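17/03/2023, notes for the shared kitchen talk, Mivmont

*Slow start. Let people sit down.*

- I was asked to talk about why the office microwave is worth having. I'm not sure it is, so you'll get both sides.
- The Plimer brochure says a shared microwave "brings teams together." It brings them into a line. Ask who has stood in one.
- We looked at 382 lunches in our building last July. Fewer than you'd think were hot. Don't oversell this, it was one building and it was summer.

**Cleaning**

- Dustura sell a wipe for the inside. It costs more than a wet cloth and I couldn't tell the difference. Say so.
- The glass plate comes out. Plenty of people have never taken it out. Pause here.
- Rotas: I've seen seven, and two lasted past the first month. Skip if short of time.

**Knobs or buttons**

- Xaba want everyone on touch panels. I still don't see what for. With two knobs, a visitor works it out without asking.
- Somebody will bring up the popcorn button. Let them.

**Where it goes**

- Usual advice is a proper counter. A plain table does the job if it doesn't wobble and the door can swing all the way open.
- Cords off the floor where people walk with soup. I'd put this ahead of anything in the brochure.

*Next slide.*
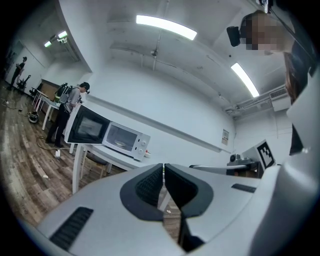 **Does a shared microwave need its own room?**

Most offices can manage without one, as long as the smell of fish doesn't start a war. A corner with a table and a window that opens is enough.

- The quote for a separate kitchenette was 726 a month. Read it out slowly.
- If they ask about fridges, that's a different talk and I'm grumpier in it.
- Leave the sign-up sheet by the door.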